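Zunulwood laundry basket, light gray: a long look at a plain thing

I did not want to like this basket and for the first month I didn't. The product page calls it a "laundry companion." It is a plastic box with holes in it. I bought it in June after the handle tore out of my old Wallner, which had lasted through two apartments and one flooded basement, and I bought it mainly on price. It cost 16 dollars on sale at Gralley. The model number on the receipt is 1664, in case you want to match it, as the site lists several sizes under one picture.

Let me start with what annoyed me. The page says the basket is "breathable by design." Every cheap basket I have owned had holes in it. These are small and round, and they go up the sides in rows, and I have no complaint about them except that somebody was paid to write a paragraph on airflow. If you throw in a damp bath mat and leave it overnight, it will smell like a damp bath mat in the morning. I tried it. The bottom of the pile stayed wet, same as it did in the Wallner.

Then the grips. The rim is off-white, with a mustard-yellow piece set into it at the corner, and the yellow piece has fine ridges across it. The color is a matter of taste (my sister thinks it looks like a kitchen gadget from 1974 and means that kindly). I expected it to work loose inside of two weeks. It hasn't, and I have picked at it more than a normal owner would. The ridges do help when your hands are soapy. They also collect lint, and you need an old toothbrush to get it out.

The handle I use most is the oval opening in the long side. It has a raised rim, so the edge doesn't bite into your fingers the way a bare cutout does. I carry the thing on my hip with one hand through that opening and the other free for doors. With a full load of jeans the side bows outward a little. It goes back when you set it down, but I don't enjoy watching it, and I would not trust it with wet beach towels on a flight of stairs.

What it turned out to be good for is the small stuff. I stopped using it for the weekly wash and gave it to the cleaning cloths, the microfiber ones that have to be kept away from anything with lint or fabric softener. They used to live in a plastic bag on the back of a door.
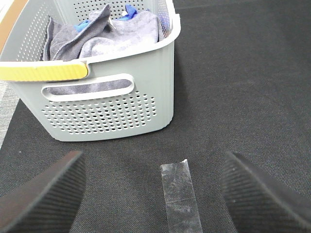
Halima Aliyu wrote in under my earlier note on the Wallner to say that she keeps hers for cloths too, but that she would never pay extra for colored grips, and that the side handle on her Zunulwood had started to turn white along the bottom after one winter of hauling towels. She also asked whether mine rocks on a hard floor, because hers does.

Mine doesn't rock. I set it on tile and pushed on each corner, and it stayed put. I can't rule out that hers came from a worse batch or got warped near a heater. The whitening worries me more. That's usually how plastic tells you it has been bent too many times. I looked over my handle under a lamp and saw nothing yet, but mine has had an easy life since I switched it to cloths.

Cleaning: wipe it down, rinse it in the tub, done. The vertical grooves on the outside hold dust, and a flat sponge skips right over them. Use a brush. The light gray shows less than I feared, while the pale lip shows every smudge.

I also borrowed a Lilent for comparison. It is deeper, has rope handles and costs nearly twice as much. It carries a heavy load better, no question. For cloths it's a nuisance, because they sink to the bottom and you end up with your whole arm in there fishing for one. The Zunulwood is shallow enough that I can see what I've got and grab it.

Would I buy it again? At 16 dollars, yes, for cloths, socks, baby things, anything light. At the regular price, no. If you do full family loads and have stairs, spend the money on something stiffer. And ignore the line about a "300-load guarantee." I read the terms, and it covers the grips only, with the original box, which mine didn't come in.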